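**Lighting in Shared Workrooms: Project Report**
Azra Begović and Glória Godinho, 22 March 2024

Our question was whether a big open room can be lit well for people who all want something different from it. We picked the Harasym workroom, mostly for its white ribbed ceiling and its generous supply of linear lights. At the far end there are dome pendant lamps too, presumably for morale.

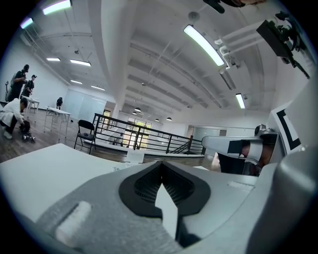 We gave out 6 survey forms and got 2 back. One said the room was too bright. The other said it was fine and asked about the heating. Glória wanted to call this a split result, and we did.

For the next round we would like more forms, a light meter, and a question about the pendants.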